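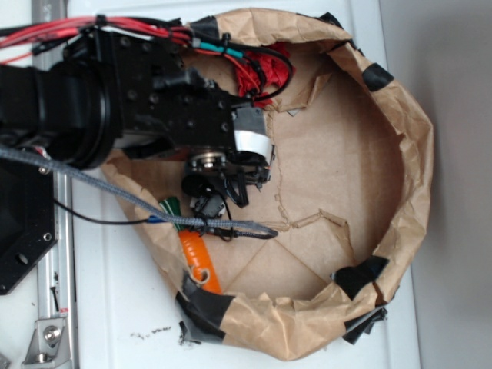 Fig. 1. Bac en papier brun, bord replié, sur plateau blanc.

De : Ferdinand Tanner
À : liste papier-carton
Objet : Re: [papier-carton 3229] Tenue des bords d'un bac en kraft

Le vendredi, Ingeborg Ruchti a écrit :

> Bonjour,
> J'ai repris le modèle discuté en février (bac ouvert, plus ou moins
> ovale, posé directement sur la table). Le fond ne pose pas de problème.
> Les bords, oui : le papier se redresse au pli et la paroi se couche
> vers l'extérieur dès qu'un objet s'y appuie. J'utilise du kraft en
> rouleau, laize 1000 mm, 74 g/m². Faut-il doubler la paroi, ou fixer
> plus bas ? Et comment raccordez-vous le fond sans faire de marche ?
> Je voudrais éviter la colle, le bac doit pouvoir être démonté.
> I. Ruchti

Bonjour,

Je réponds dans l'ordre.

Paroi. À 74 g/m², une épaisseur simple ne tient pas si le papier est lisse. Le froisser d'abord à la main, sur toute la hauteur, puis l'ouvrir sans le défroisser complètement. Les plis irréguliers raidissent la paroi dans les deux sens, ce qu'un pli droit ne fait pas. Rabattre ensuite le haut sur deux ou trois centimètres. Je ne double que si la paroi dépasse la hauteur d'une main.

Fixation. Cinq morceaux de ruban noir répartis sur le pourtour, dont un plus grand en bas à gauche, à la jonction de la paroi et de la table (fig. 2). Les autres maintiennent le papier de place en place. Je déconseille une bande continue : elle impose sa courbure au papier et fait des poches entre les plis. Le ruban Hivton convient, le Grorkik se décolle proprement de la table mais arrache la fibre du kraft au démontage. Essai fait sur 3 chutes, même résultat à chaque fois.

Fond. Il est raccordé à partir de plusieurs feuilles déchirées et non coupées. Un bord déchiré s'amincit et la marche est moins franche qu'au cutter. Une couture passe verticalement au milieu, une autre traverse la moitié inférieure. Il reste un pli triangulaire près du bas, que je n'ai pas repris.

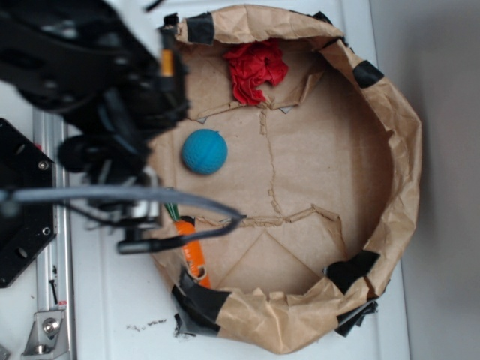

Fig. 2. Vue de dessus, avec les points de ruban et les coutures du fond. Photo : F. Tanner / liste papier-carton

Contenu. Trois objets sur la fig. 2 : un chiffon rouge en boule contre la paroi du haut, une balle bleue à surface segmentée, une carotte jouet orange à fanes vertes, munie d'un petit anneau. Pour juger un bord, le chiffon est le moins exigeant, il s'affaisse et répartit l'appui. La balle est plus sévère, tout son poids passe par un point et elle suit la moindre pente du fond. La carotte renseigne surtout sur les coutures, l'anneau accroche les bords déchirés s'ils rebiquent. Dans ce cas, retourner le recouvrement.

Démontage. Tirer le ruban à plat, parallèlement à la table. Le papier peut resservir pour le fond, pas pour la paroi.

Heidrun Kaufmann avait proposé un ourlet roulé à la place du rabat. Je ne l'ai pas essayé à ce grammage. Si quelqu'un a des mesures de tenue, je suis preneur, avec l'indication du sens de fabrication du papier.

F. Tanner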